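Hamel Handheld Gripper Pair -- marker cubes included

Sold as a left/right set. Gray frames, printed cube on the back of each. Ships from Flesden, 30 day returns.

Good practice before you record -- please read, most support tickets start here:
Cube faces clean, no tape, no glare. Cable hangs free past the table edge, never under the forearm. Recalibrate after 300 grasps or any drop. Long sleeves ok, keep cuffs behind the cube. One box, one tray, both hands on it, then let go fully before the next take.
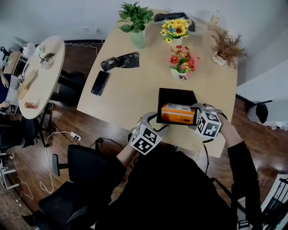 Lionel Oakley asks if the 300 still applies when only one gripper gets used. Yes -- count them seperately, each side has its own log sheet in the box.

Spare cubes sold in pairs, part 107. Dont mix old and new on one set. Drirnenach mounts fit, Vundport ones need the adapter. Log sheet PDF updated March.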